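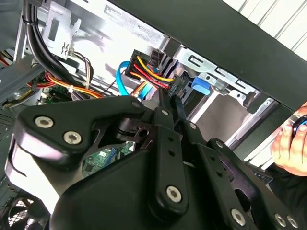 Dikano open day recordings

Dikano is a small set of recordings made at the Bornungate open day in December, when the workshop doors were propped open and the public was invited to watch a robot take an old desktop computer to bits. It holds 628 short clips from the arm's wrist camera, with a text note for each one. Most of the interest lies in the cables. A SATA power connector is a modest black thing with a bundle of yellow, red and black wires coming out of the back, and getting two long fingers up to the base of one, with a blue data cable looping past on one side and the drive cage on the other, is the sort of job that makes a grown engineer go quiet. The visitors, who had been told there would be a robot, also went quiet, though for different reasons.

What is in the folder

clips/ has the recordings, one file per attempt
notes/ has a plain text note for each clip, same name, different ending
splits/ has two lists, one for training and one for testing
visitors.txt is explained further down and can be ignored

There are 117 clips in the test list. The rest are for training. We split by computer, so a case you meet in testing has never turned up in training. An earlier version split by clip, and the results were so good that we became suspicious of ourselves.

How the day ran

The demonstration was put together by Dusard, who look after the arm, and Serrano, who look after the pile of dead computers. Four desktop cases were used. Each was opened beforehand, because the side panels had aged into place and watching somebody swear at a thumbscrew was felt to be poor publicity.

An operator drove the arm by hand from a bench next to the case. The public stood behind a strip of yellow tape on the floor and asked questions. The commonest question was whether it could do this on its own. The answer was no, followed by a longer answer which also meant no. The second commonest was where the toilets were.

Sessions ran from ten in the morning until the light went. There was a gap at lunch, when the arm was parked and a surprising number of people stayed to watch it being parked.

The tasks

unplug_power: take hold of a SATA power connector and pull it free
unplug_data: the same for a data cable
release_drive: work a plastic release tab on the drive cage
clear_cable: move a loose cable out of the way and leave it there

clear_cable was added on the day. It had not been thought of as a task until it became plain that it was most of the other tasks.

Labels

Every note carries the task name, the number of the case and one of 3 results: done, partly or gave_up. "Done" means the thing named in the task happened. It does not mean it happened gracefully. "Partly" is used when a connector moved but stayed attached to something. We argued over a good many of these, and if you disagree with a label you are in respectable company.

Known problems

The gripper takes up a great deal of the view, as it does whenever you bolt a camera to the wrist. We have not cropped it out. Cropping was tried and left us with a very clear view of sheet metal.

Hands come into some clips. People helping at the bench reached in, held things or pointed. Clips with a hand in them are marked hand: yes in the note, but the marking was done by one tired person and should be checked if it matters to you.

The lighting changes through the day. Clips from the late afternoon are darker, and bare metal in the earlier ones tends to glare.

Sound was recorded and has been removed, to the relief of the operator.

visitors.txt

Comments left on cards by the door, typed up as written. Several praise the cake. One asks for the robot to be given a face. One reads, in full, "slower than my nephew". We have not tested this.

Using it

You may use the clips for teaching and research, provided you say where they came from. Please don't pass on altered notes under the same name. If you fix a label, send us the clip name and the old and new result, and it will go into the next release.

Changes

Second release: new split by computer, clear_cable notes rewritten, two clips of the inside of the operator's sleeve taken out.
First release: everything, including the sleeve.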